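**Moth season, and a few words about pantries**

Hello again, everyone, and thank you for all the kind notes after the April newsletter. I did read every one of them, including the long one about the wasps in the bird box (I'm still thinking about that one, and I promise I'll write back!).

What I'd like to talk about this time is pantry moths, because the phone at Trilier has been ringing about very little else. If you've noticed a small, brownish moth fluttering in a rather dizzy way across your kitchen in the evening, you've probably got them, and the first thing I want to say is please don't be embarrassed. Nobuhle Mtshali, who looks after most of our house calls on the Oltulham side, went to one of the cleanest kitchens she has ever set foot in last month and found them happily settled in a bag of birdseed under the stairs. They come home with us from the store, tucked away as eggs in flour or nuts or dried fruit or dog biscuits, and a clean counter makes no difference to them at all.

The moths you see flying are only the grown-ups, and they don't eat. It's the caterpillars that do the damage. They're small and cream-colored with a darker head, and they leave a fine webbing behind them that makes the flour or oats clump together. So when you go looking, look for the webbing first, in the corners of bags and around the rims of jars. A screw-top lid won't always keep them out, by the way. I've seen caterpillars wander right up the thread of a jam jar as if it were a staircase.

Now for the clearing out, which I'm afraid is a whole afternoon's work. Take everything off the shelves, and I do mean everything, even the tea and the spices and that packet of fancy rice somebody gave you. Anything with webbing or wrigglers goes into a sealed bag and straight to the outside trash. Dry goods that look fine can go in the freezer for a week. Then vacuum the shelves, paying attention to the little peg holes and the crack where the shelf meets the wall, and empty the vacuum outdoors too. Wipe down with warm soapy water and let it all dry before anything goes back. Please don't spray insecticide on shelves where you keep food! I know it's tempting when you're fed up, but it won't reach the caterpillars inside a bag of flour anyway.

Don't forget the ceiling, either. When the caterpillars are ready to spin their cocoons they like to walk a surprisingly long way, so you may find them up where the wall meets the ceiling, behind picture hooks, or inside the fold of a curtain. My sister found hers in the hinge of a cupboard two rooms away.
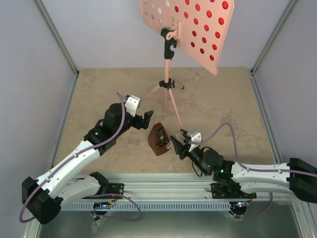
**How long should I leave a sticky moth trap up?**

Leave it up for about three months, and put in a fresh one whenever the glue gets dusty or the lure reaches the date on the packet. The traps catch only the males, so they're mostly there to tell you whether you still have moths. If you go several weeks with nothing new stuck to the card, you can start to relax.

We keep the traps at the front desk in Oltulham and at the little Farah branch too, and we've just had 150 more delivered, so there should be plenty to go around. If you'd like somebody to come and have a look, Nobuhle still has a few free mornings. Ask for extension 17 when you call, and do tell her if there's a dog, because she likes to bring a biscuit (from a properly sealed tin, of course).

Next time I'll get to the carpet beetles, which I've been promising since before the holidays, and to the question from the reader in Zivska about ants in the mailbox.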